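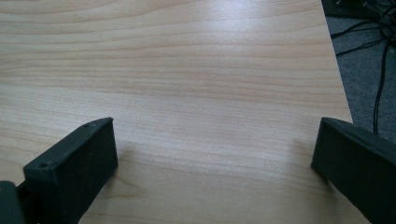

Ticket 3361: Pose drift on bare tabletop, handheld gripper sessions
Last updated: Sunday, January 8, 2023
Project: Grunmont tracking stack
Component: visual-inertial odometry, session import
Status: fix merged, one follow-up open

Problem as reported

Sessions recorded at the Dalletholm bench come through import with a pose track that slides sideways whenever the gripper is low over the table with nothing in front of it. The fingers are open, the hand is nearly still, and the estimated position wanders off toward the table edge anyway. Replay looks like the tool is on ice. Sessions with objects on the table are fine.

First look

I love a bug that reproduces on the first try, and this one did! Pulled the worst session and turned on the feature overlay in Doucette. In the bad stretch the view is nearly all pale wood with a soft patch of glare, plus the two black fingers, plus a strip of gray carpet with black cables past the right edge of the table. The tracker had very little to hold on to in the middle and was making up for it at the sides.

Three groups of features showed up in the overlay:
- on the fingers, mostly the screw holes on the left one and the edges on both
- along the boundary of the glare
- on the cables down on the carpet

The wood grain was getting almost nothing, which surprised me. By eye you can follow single lines of it in the middle distance.

Tried, no help

Raised the feature budget. More points, same places. The fingers just got more crowded.

Swapped the IMU noise values for the ones from the Gravberg rig. The slide got slower but it was still there, and fast moves got worse. Put them back.

Re-ran camera calibration. Reprojection error was already good and stayed good. Calibration is not the problem, please stop suggesting it in the channel :)

Tried, helped

1. Finger mask. The fingers move with the camera, so every point on them votes for "we are not moving." The mask file in the import config was for the older, narrower fingers and left the inner faces and tips uncovered. I redrew it from the open pose and grew it a little to allow for flex. This removed the sticky behavior at the start of each move, and you could see it right away in replay.

2. Glare. A reflection on a smooth surface shifts as the camera shifts, but it doesn't shift the way the wood does. Added a check that drops points whose local patch is above the brightness limit and has a soft gradient. Most of the sideways slide went away with this one change, and I did a small dance at my desk.

3. Contrast. Turned on local contrast equalization before detection and lowered the corner threshold from 112 to 30. Now the grain lights up beautifully. The curvier lines give the best points. The straight stretches still produce some weak ones that slip along the line, so I raised the minimum eigenvalue ratio to filter those.

Left the cable points alone. They are farther away than the table and the old code assumed one plane for everything during startup, so I was ready to mask the floor too. With the plane assumption switched off they turned out to be useful - real depth difference, and they don't move with the camera.

Results

Replayed 100 sessions from the same bench with the new settings. The slide is gone in all but a handful, and those few have the tool moving slowly over the smoothest part of the wood, where the grain fades out. In those the track no longer runs away, it just gets noisy, and the covariance says so. I can live with that for import, since the quality gate reads covariance and flags the segment.

Runtime went up slightly from the contrast step. Import still finishes faster than the recording length on the normal workers.

To apply on your side

Update the tracker config to the current main branch, delete the cached masks folder, and re-run import with the recompute flag. If you skip deleting the cache you will get the old finger mask with the new thresholds, and that is worse than where we started. Ask me how I know.

Still open

The mask is drawn for open fingers only. Once they close, the inner faces move in the image and the mask should follow. We already log the opening width, so interpolating between two masks looks pretty easy. I'd like to take that one next - moved to its own ticket, linked from this one.

5 comments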